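August 3, 2022
Notebook, Flandmont workshop, bench 2

Picked up the glue question again. Background for anyone reading over my shoulder: Sernerthorpe sent us their note in June saying hide glue stored as a ready-mixed liquid holds as well as the hot stuff made fresh from granules, and that the shelf date on the bottle is "conservative." I have my doubts. The note gives one average for each glue and no spread, and it doesn't say how long the joints were left to cure. It doesn't say what wood they used either. Could be maple, could be crate pine.

So, our own test. Lap joints in beech, all from the same board, all planed the same morning and glued within the hour. Three batches:

A -- hot glue, fresh granules, mixed last night, held warm in the pot
B -- liquid glue, new bottle
C -- liquid glue, the old bottle from the Prirkbridge job, well past its date

Clamped overnight, then left alone on the rack. The plan was a week on the rack. Lorne wanted to pull them after two days and I said no, then found he had pulled one of the C joints anyway. It let go at 233 on the gauge, in pounds. That is poor. He says it proves the old bottle is dead. I say it proves that one joint left for two days in a damp shop is weak, and we have no two-day A joint to put beside it. Writing it down so it doesn't turn into a fact by Friday.

Pulled one of the A joints today with the full week behind it: 812. The wood tore before the glue line on one side, so that figure is partly a figure for beech. I don't know how to separate the two and I don't think Sernerthorpe did either.

Other things that bother me:

The gauge. It tops out at 1000 and I don't trust it in the last stretch. Jurgita checked it against hanging weights at the low end and it read true. The high end we are taking on faith, and the high end is where all the good joints live.

The damp. Hide glue hates it. The shop was sticky all last week and the rack is on the wall that sweats. If B comes in low I won't know whether it was the bottle or the wall. I should have put the rack in the drafting room with the others' coats and bags, and next time I will.

The overlap. I marked every piece at one inch with a knife line, but the clamps creep. Measured two after clamping and one had slid a good sixteenth. That changes the glued area by enough to matter, and it means the raw pulls can't be compared until I've measured each overlap with calipers. Tedious. Doing it anyway.

The pot. It runs hotter than the dial says. Glue cooked too long goes brown and weak, and A sat overnight. If anything that counts against A, and A still tore wood, so maybe I can stop fretting about that one.

Spent the middle of the day sitting down with the supplier's order sheet. Item 3194 is the liquid glue, and the sheet calls it "professional strength," two words I would pay to have removed from all order sheets. Strength compared with what? There's a gram rating for the granules, which is at least a measured thing. There's nothing of the kind for the bottle. You get a picture of a violin.

Office chair, from underneath:

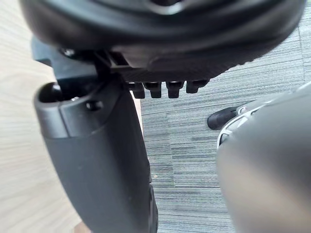
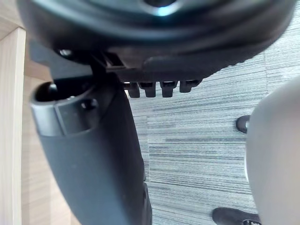 Piroska Bognár read the pages up to here and thinks I am being too hard on the liquid glue. Her view is that the additives that keep it runny at room temperature do soften the dry film a little, but that for a drawer side or a chair rung the difference will never be felt, and that a longer open time gets you a better-fitted joint, which could be worth more than a number on a gauge. She has used Bodin's bottled stuff on repairs for years, and none of them have come back. She also wrote in the margin: "You are testing glue. Your customers are testing furniture."

Fair on the open time. With A I had maybe a minute before it gelled and I rushed two of the joints, and I can see the starved patch at one edge. I take less comfort from the repairs that never came back. People don't bring a chair back, they put it in the garage or buy another one. I'd want to see a few of those repairs before I counted them for anything.

Agreed with her on one change. Next round gets a second set of joints made the way we work on an ordinary day, no stopwatch, whoever is at the bench. If the fresh glue only wins when I'm fussing over it, I'd like to know.

To do:

Caliper the overlaps, all three batches, before any more pulls
Hide the C joints from Lorne
Write to Sernerthorpe and ask for the individual readings and the cure time. Ask what wood. Keep it polite
See if Kwok-wai can borrow a better gauge, or at least something heavy enough to check ours near the top
Move the rack
Thermometer for the pot, a real one
Make two-day joints in A and B so Lorne's early pull has some company

Tested the drop of C on glass as well, the old thumbnail trick. It dried rubbery at the edge and hard in the center. The drop of B beside it dried hard all through. First thing this week that looks like a real difference between the bottles, and it's one drop of each. Putting down three more of each tonight, on the same pane, lid over them.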